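Skollau shape blocks, six months in

Dec 15, 2019
4 comments
Share

I bought these back in July, when it had rained for most of a week and I'd have paid anyone for something to put on the floor. I'd been after a decent set of shape blocks for ages, and most of what I'd looked at was either enormous or so tiny I'd be finding it in my socks. My friend Sólveig Ragnarsson had the Skollau ones at hers and both children went straight to them, so I gave in and ordered a set that evening.

They're plastic, which I know puts some people off. It nearly put me off too! I grew up with wooden ones, the kind with the paint chewed off the corners, and I had a bit of a sulk about it. But these go in the washing-up bowl with the cups, and after half a year of that (plus one very long afternoon in the paddling pool) the colours are as bright as when they came out of the bag. You get two of each colour, in blue, green, yellow and red, and there are proper solid shapes in there as well as the pretty ones - a cube, a cylinder, a triangular prism - so you can build a bit of a tower before somebody knocks it down.

The stars are the favourites by miles. I think it's the rounded points, they're easy to grab hold of and they don't hurt when one gets lobbed at your shin. The heart comes second, and spends a lot of its time being posted into my handbag. The poor prism gets left until last, although it does make a very good roof for the cube. 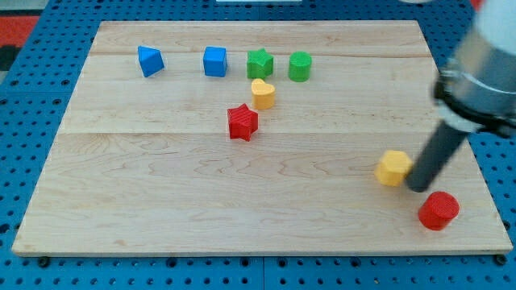 What I'm less keen on is the finish. Run your thumb over the red star and you can feel little ridges, fine lines all the way across, from the 3D printing. My youngest likes scratching at them with a fingernail (it makes a noise I could do without) and they do hold on to jam. An old toothbrush sorts it out, but I'd have liked them smoother for the money. The Traroto set my sister has is silky by comparison, though the colours are all mushroom and oatmeal and her little boy couldn't care less about them.

The other moan is storage. Mine came in a thin drawstring bag that split within a fortnight, so now they live in an old biscuit tin, and the lid gets used as a drum. A decent cotton bag can't cost that much.

Would I buy them again? Yes, I think so, and I've got another set put by for my nephew's birthday. I've just hidden it on top of the wardrobe and I'm hoping I remember it's there.

2 people found this helpful
50 shares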